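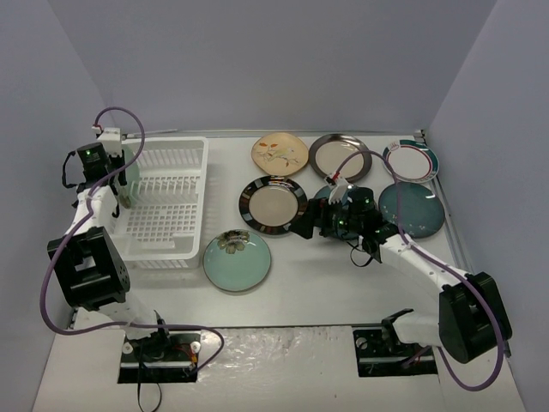
Week 6 notes — plates into the rack

Okay, so this week we teach both arms to load the dish rack, one plate at a time. I know the patterned plates look harder, but I want you practicing on all of them! Tove Toft's group got stuck in February on plates lying flat, so go for the rim and close slowly.

Record 59 runs per pair and save them in the Poreo folder. Check your purple cables before you start — a snag ruins the run. Questions go to me or Yakubu Ekwueme by Friday.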